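물티슈와 인형을 같은 천 덮인 상판에 두고 쓸 때 얼룩과 보풀 관리

Sumaiya Rathnayake
등록 12/18/23 · 분류: 청소/생활 · 조회 60

놀이방 겸 작업실에 긴 탁자가 하나 있습니다. 상판에 카펫 재질을 붙여 놓았고 색은 짙은 청록 계열입니다. 접착식이라 떼어서 세탁할 수 없습니다. 이 위에 봉제 인형, 개봉한 물티슈, 작은 상자류를 올려 두고 씁니다.

문제는 두 가지입니다.

첫째, 물티슈를 놓아둔 자리에 윤곽이 남습니다. 마르면 주변보다 약간 뻣뻣하고, 옆에서 조명을 비추면 경계가 보입니다. 물로만 닦아 봤는데 경계가 바깥쪽으로 번졌습니다.

둘째, 밝은 색 인형에 어두운 섬유가 붙습니다. 테이프로 떼면 당일은 괜찮은데 다음 날 다시 붙어 있습니다. 인형은 겉감이 폴리에스터이고 세탁 표시는 30도 손세탁입니다.
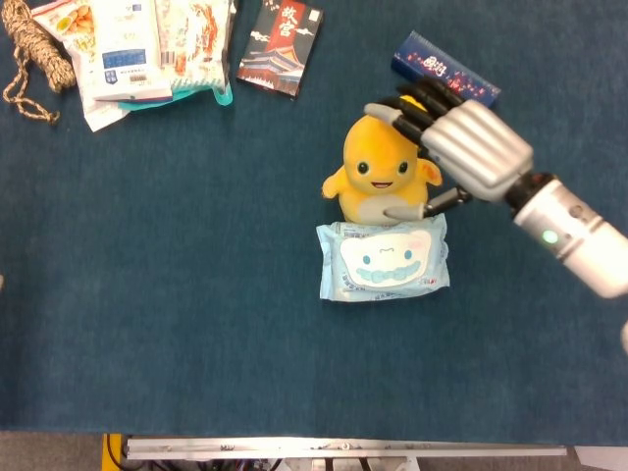
상판 교체는 고려하지 않고 있습니다. 접착제를 긁어내는 작업을 예전에 다른 탁자에서 해 봤는데 다시 하고 싶지 않습니다. 배치를 바꾸거나 받침을 까는 정도는 가능합니다. 지금은 노란 인형을 하늘색 물티슈 포장에 붙여 두는 식이라 습기가 인형 쪽으로도 가는 것 같은데, 이것도 보풀이 붙는 것과 관계가 있는지 궁금합니다. 진공청소기는 Vukham 소형을 쓰고 솔 노즐이 있습니다. 세제는 중성세제와 Flivska 섬유용 스프레이가 있습니다.

Lutz Kleinschmidt
채택됨

두 문제는 원인이 다르므로 나눠서 적습니다.

1. 윤곽 얼룩

물티슈 액에는 물 외에 보습 성분, 계면활성제, 보존제가 들어 있는 제품이 많습니다. 수분이 증발하면 이 성분이 섬유에 남습니다. 뻣뻣한 느낌은 잔류물일 가능성이 높습니다. 물로만 닦았을 때 경계가 번진 것은 잔류물이 녹아 젖은 부분의 가장자리로 이동한 다음 거기서 마른 결과로 보입니다.

처리 순서는 다음과 같습니다.

솔 노즐로 마른 상태에서 먼저 흡입합니다. 결 방향과 반대 방향을 한 번씩 합니다.
미지근한 물 1리터에 중성세제 4ml를 탑니다. 더 진하게 하면 세제 자체가 잔류물이 됩니다.
흰 면포를 적셔 꽉 짠 뒤, 얼룩 바깥에서 안쪽으로 눌러 줍니다. 문지르면 파일이 눕습니다.
깨끗한 물을 적셔 짠 면포로 같은 작업을 두 번 반복합니다.
마른 면포를 덮고 무거운 책을 올려 60분 둡니다. 면포와 책 사이에 비닐을 한 장 넣으십시오.
면포를 걷고 선풍기로 말립니다. 드라이어의 뜨거운 바람은 접착층이 들뜰 수 있어 권하지 않습니다.

눈에 안 띄는 모서리에서 색 빠짐을 먼저 확인하십시오. 짙은 색 카펫은 흰 면포에 색이 묻어 나오는 경우가 있습니다. 색이 묻어 나오면 세제 단계는 생략하고 물로만 두 번 합니다. 이 경우 얼룩 부분만 적시지 말고 상판의 한 구획 전체를 고르게 적셔야 경계가 생기지 않습니다.

Flivska 스프레이는 성분표를 확인하지 못했습니다. 방향제가 포함된 제품이면 쓰지 마십시오.

2. 인형에 붙는 섬유

습기보다는 정전기와 마찰의 영향이 큽니다. 폴리에스터 봉제 인형을 합성섬유 카펫 위에서 끌면 대전되고, 겨울철 건조한 실내에서는 더 심합니다. 테이프로 제거해도 다음 날 다시 붙는 것은 상판 쪽에 떨어져 나올 섬유가 계속 있기 때문입니다. 새 카펫이라면 초기 보풀이 줄어들 때까지 한동안 자주 흡입해야 합니다.

인형은 표시대로 30도에서 손세탁하고, 마지막 헹굼에 섬유유연제를 소량 넣으면 대전이 줄어듭니다. 아이가 입에 무는 인형이면 유연제는 빼십시오. 탈수는 수건에 싸서 누르는 정도로 합니다. 자수가 아니라 접착된 눈이나 입이 있으면 그 부위는 비틀지 마십시오.

3. 배치

물티슈는 가장자리에 턱이 있는 플라스틱 쟁반에 둡니다. 평평한 코스터는 샌 액이 옆으로 흐르므로 효과가 적습니다. 덮개 스티커의 접착력이 떨어졌다면 그쪽이 위로 오게 두고, 포장 위에 물건을 올리지 마십시오. 눌리면 액이 입구로 나옵니다.

Habibur Saha

저는 그냥 투명 매트 깔았습니다. Staltow 것인데 두께 얇은 걸로 사면 모서리가 말려서 다시 사야 합니다. 얼룩은 안 빼고 덮었습니다. 덮으니까 안 보입니다.

Parveen Dewan

Lutz 님 답변에서 5번 단계만 보충합니다. 책 대신 평평한 도마를 쓰면 하중이 고르게 걸립니다. 책은 표지가 휘어 있어서 가운데가 뜨는 경우가 있었습니다. 그리고 면포를 중간에 한 번 교체해야 합니다. 처음 면포가 포화되면 그 뒤로는 흡수가 안 됩니다.

투명 매트는 완전히 마른 다음에 까십시오. 저는 다음 날 바로 깔았다가 매트 아래에서 냄새가 나서 거의 8일 걷어 두었습니다. 카펫 표면은 말라 보여도 밑의 접착층 쪽은 늦게 마릅니다.

보풀 제거기는 카펫 상판에 쓰지 마십시오. 파일 길이가 고르지 않게 됩니다.

댓글

Sumaiya Rathnayake: 모서리에서 시험해 보니 면포에 색이 조금 묻어 나옵니다. 세제 없이 구획 전체를 적시는 쪽으로 하겠습니다. 구획 경계는 마스킹 테이프로 잡아도 되나요?

Lutz Kleinschmidt: 테이프는 파일을 뽑을 수 있습니다. 상판 모서리나 이음선이 있으면 그것을 경계로 잡고, 없으면 끝에서 끝까지 한 번에 하십시오.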